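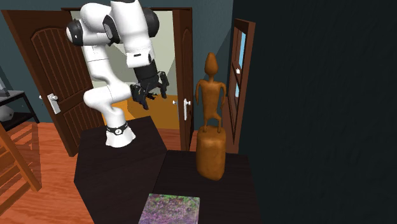
Can a provincial offences officer hold on to my driver's licence while a speeding ticket is still in dispute?

Only where the licence is already suspended, or where the charge itself carries a roadside suspension. An ordinary speeding ticket does neither, so the licence stays with the driver until there is a conviction and enough points to matter.

To: Cleloveck traffic and minor offences list
From: Zoltán Kocsis
Subject: Re: Licence kept after roadside stop

Replying to the message quoted at the bottom. I have put the short version first so people reading the digest can skip the rest.

Your cousin should go to the counter and ask for the licence back in writing. Keep it to one page. Give the ticket number, the place of the stop, and the date the notice of dispute was filed. Ask for the section of the act they rely on for keeping it. If the clerk says it was never logged, ask for that in writing too.

On the second point, the stop was for 22 over the limit. That is well short of the stunt driving threshold on a road like that one, and I can't see any other ground in what you sent. If there was an alcohol screening test or an unpaid fine from before, that changes the answer, so please check with him.

The dispute itself is a separate matter. Missing the licence doesn't help or hurt him on the speeding charge. He should still ask for disclosure now: the officer's notes, both sides of the ticket, and the testing record for the speed device. I had to ask twice in the Szénási file and the notes came 5 days before trial. We got an adjournment, but it meant another morning off work for the client.

He shouldn't drive without the licence on him while this is being sorted out. Failing to produce it is its own ticket, even for someone properly licensed. A replacement card is the quickest fix if the counter is slow. Keep the receipt.

Zoltán

> I'm writing for my cousin, who was stopped on the Ornow road in July
> and got a ticket for 22 over. The officer took his licence back to the
> car and didn't return it. He was told it would be "with the file".
> The fine on the ticket is some $478 with the surcharge, which seems
> high to me. He filed the dispute the next week. Can they keep it until
> the trial? He drives for Trirkari and needs it for work.

P.S. I missed the bit on the fine. Send me a scan of the front of the ticket and I'll look at how the total was set.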